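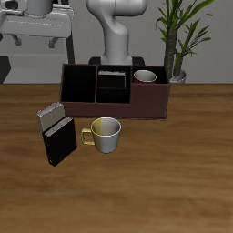

How many demos do I need before a teleop'd pick and place policy is worth training?
posted by lornetti_bench

Doing everything by remote control, 6-dof hand controller, one arm. I have 30 good ones saved and my wrist is already complaining. Task is put one object in one slot, start pose moves a little each time.

pendeck505
Start with 80 and train on that, then look at where it fails. Thirty will run but it'll mostly memorize your path and fall apart when the object shifts a few inches. Dont go straight to 1,000, you'll bake the same bad habits in a thousand times.

Stuff that helped me more than extra demos:
- same approach side every time. If you grab from the left half the time and the right the other half, the policy averages them and goes down the middle and hits the thing
- no pausing. I used to stop above the slot to think. Robot learned to stop above the slot. Forever.
- throw out the fumbles, at least in the first batch
- move the start pose on purpose, dont leave it to luck

Controller scaling too. Turn it way down for the last bit of the move. My wrist quit hurting once I did that and the drops got cleaner.

eynon_k
depends on the task

brendley_shop
Agree w/ most of the above but I'd keep some fumbles. Specifically the ones where you miss, back off, and get it on the second try. Otherwise it never sees what recovery looks like and one bad grasp ends the run. Tag them seperately so you can pull them out again if it gets worse.

Also if your arm has a free-drive mode try a few by hand, just pushing it through the move. Faster for me than the controller. Downside is your arm and shoulder end up in the camera view, and the policy gets confused when you're not there at run time. What I do is hand guide it, save the joint path, reset the objects, then play the path back with cameras on and me out of the way. Takes twice as long per demo, still beats the controller for tight slots.

lornetti_bench
ok going to 80, left side only. will try the playback thing after that, didnt know you could do it that way. thx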